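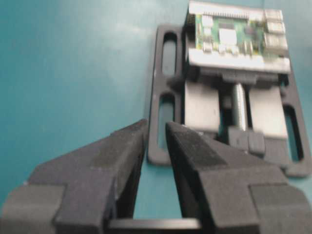 Figure 4. Wrist camera view with the gripper fingers open in front of the black mounting frame. The single-board computer sits in its light gray case at the far end.

4. Rules we ended up working by

4.1 What counts as a start pose

I'll begin with the rule that caused the most arguing in our group, the one we call the open-tip rule. An episode may only start when both fingertips are open and both of them can be seen by the wrist camera, with the nearest part of the target assembly also in view. Figure 4 meets it. The tips reach the lower part of the frame and they aren't holding anything, and you can still see work surface between the fingers down near the palm.

When we wrote the first draft of the Prultow guidelines, we didn't have this rule at all. We just told operators to "start near the object," and people did what people do with an instruction like that (me included, I'm one of the worst offenders). Some of our early episodes began with a finger already leaning on the part. Others began so far back that the first stretch was plain travel, and we were paying to store it. Once we went back through the June batch, which holds 1126 episodes, we marked 66 of them as having a start pose we couldn't defend to anyone. We pulled those from the training split but left them in the archive with a flag, and I'd urge other labs to do the same. You will want them later when somebody asks what a bad start looks like.

The rule says nothing about how far away the tips should be. We tried a distance and dropped it. Reading a distance off a wrist view is a pain, and operators were spending more time worrying about the number than about the task.

4.2 Bare electronics near the fingers

The assembly in Figure 4 has an open-top case, so the green circuit board is exposed, with the header pins along the far edge and the silver port connectors on the right side. I love working with assemblies like this one, they're much closer to what a repair bench deals with than the usual blocks and cups! But they need their own handling rules, and the general Rastogi checklist we started from didn't have any. We added four.

First, the board is unpowered for every episode, and the operator checks this before the arm is enabled. Yes, even if it was unpowered five minutes ago. Second, the gripper may touch the frame, the rails or the outside of the case, and it may not close on the board itself. Third, any approach that passes over the header pins has to be done at reduced speed. Fourth, if a finger touches a component by accident, the episode is stopped and logged as a contact event, whether or not any damage can be found.

That last one sounds harsh and we got complaints. I still think it's right. You can't tell from a wrist recording if a tiny surface-mounted part has been cracked, and the next 23 episodes on the same board are all a bit suspect if you keep going. Swap the board, write it down, move on.

We also thought about just requiring a closed case. It would've made this whole section shorter. The trouble is that the case lid changes the task, and the people at Fadummont who reviewed our draft pointed out that a rule which gets rid of the hard part is hard to call good practice. Fair enough.

4.3 Surfaces, slots and glare

We settled on a matte work surface in a single color, with no printed marks. The teal one works well for us because it shows clearly through openings in dark parts. Look at the slots in the rails of the black frame: the surface color comes right through them, and that makes the edges of each slot easy to label. On our old dark gray mat the labelers kept drawing the left rail as one solid bar, and two people labeling the same view would disagree about where a slot ended.

Matte doesn't mean glare-free, though. There's a pale patch on the upper left of the surface in Figure 4, and we allow that. Our rule is that glare is fine on the surface as long as it stays off the target parts, with an exception for metal. The silver plates and the rod between them are going to catch light no matter what you do, and I gave up fighting it after a long afternoon with a stack of diffusers. We ask labelers to treat a highlight on a metal part as belonging to the part and leave it there.

4.4 Sharpness and what you may claim from a view

Here is where I think our field is a little sloppy, and I'm happy to say we were too. A wrist camera close to a crowded assembly gives soft detail somewhere. In Figure 4 the small components show up as specks and you can't read any print on them. So under our rules a labeler may mark the board, the white chip and the connector cluster, and may not enter a part number or a board model from this view. If the model matters, it goes in the session sheet, filled in by hand by whoever set up the bench.

We check this by drawing 1000 labels per release and having a second person ask one thing of each: could you know this from the view alone? Anything that fails goes back to the labeler with a note. It's slow work and I won't pretend I enjoy it, but it has caught more trouble than any of our automatic checks.

4.5 Keeping the rules short

The full rule set fits on a single sheet taped next to the Fisico arm. An earlier version ran much longer and had a section on cable routing that nobody on the bench read twice. We cut everything an operator couldn't check by looking, and moved the rest to the setup notes that go with the release. If you adapt these rules for your own lab, I'd start with the open-tip rule and the contact event log, and hold off on the labeling rules until you've got enough episodes to see where your own labelers disagree. Ours disagreed mostly about slots and shiny things, and yours may well differ depending on the parts you use.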